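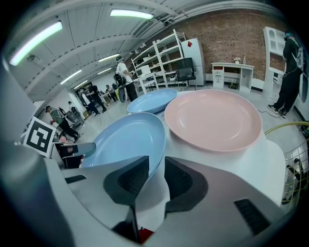 Nuter Mobile App - Release Meeting
Thursday, July 5, 2018
Minutes

1. Minutes of the March meeting
Approved with one correction: item 4 should read "Android tablet", not "Android phone".

2. Search tab redesign
The new tab is complete on Android. The iOS build still loses the filter row when the device is rotated. Phelan, the contractor for the iOS client, has reproduced the fault and will supply a fix before the next build.
Agreed: both platforms ship together. Release is held until the iOS fix passes testing.

3. Open tickets
409 tickets remain open. Duplicates will be merged before the next meeting. Ticket 911 (album order resets after sign-out) is raised to high priority.

4. Flestura sync service
Uploads over mobile data failed for more than 3 hours during the last server move. Retry logic is in place on the test server - not yet in production.
Action: server team to move it to production and report back.

5. Gulerier import tool
Import of shared albums works, but captions are dropped. Deferred to the following release.

6. Other business
Help pages still show the old menu. Support team to replace the text.

Next meeting to be set once the iOS build is available.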